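July, late evening

Spent most of the day on the newsletter for Tomik and not much else. The open rate has been sliding since spring and I said I would have a reason for it by the end of the month. I have a guess. The subject lines are fine. The trouble is the first two lines under them, where we keep telling people what the email is going to say and then say it.

The list is at 3973 names. Of those, 1679 opened the last one. I wrote both numbers on the pad next to the keyboard so I would stop looking them up.

Rewrote the opening four times. The version I kept starts with the refund policy change, which is the only thing in the whole email a customer has to know. The client will want the anniversary message first. I will send it my way and see what comes back.

Call with Zolunora at 10:30. They want to move the blog posts from 2000 words to something much shorter and run more of them. I don't mind shorter. I do mind more of them at the same monthly fee, and I said so, a little too fast. They were polite about it. We left it that I would send a new price for eight posts a month. I worked it out after lunch and got 3244, which is more than they pay now but less per post. Have not sent it yet. Will read it again in the morning.
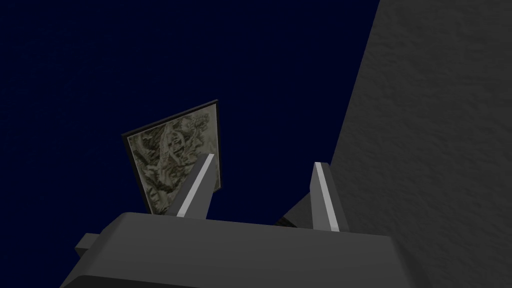
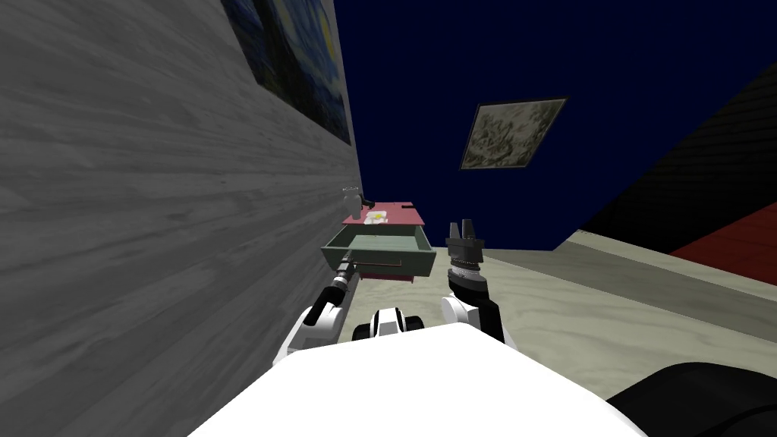
Two renders, same place.

Lunch was the rest of the soup. Ate it at the desk, which I had promised myself I would stop doing.

In the afternoon I started on the Varberg case study. The interview notes are good but they run in the wrong order. The part a reader would care about, the week when the old ordering system went down and they took every order by phone, is on page six. I moved it to the top and the rest fell into place more easily than I expected. Got as far as the third section. There is a gap where the results should go. They told me sales went up but gave no figure, and I can't write "sales went up" and leave it there. Emailed to ask. If they don't want to give a number I will use the bit about the phones and leave sales out of it altogether.

Dantas still has not paid the May invoice. Sent a second reminder, shorter than the first. I took out the line that said "no rush" -- I don't know why I ever put that in. There is a rush, the rent is due.

Read half of a long article about voice in brand writing and gave up. Every sample in it sounded like the same cheerful person. I saved the link anyway, for the section on error messages, and I have already forgotten what it said.

Stopped at 6:15 and walked as far as the bridge. Warm, no wind. Came back and changed one word in the Tomik opening, then changed it back.

Tomorrow: price to Zolunora before nine, sections four and five for Varberg, and call the dentist, which has now been on this list for three weeks.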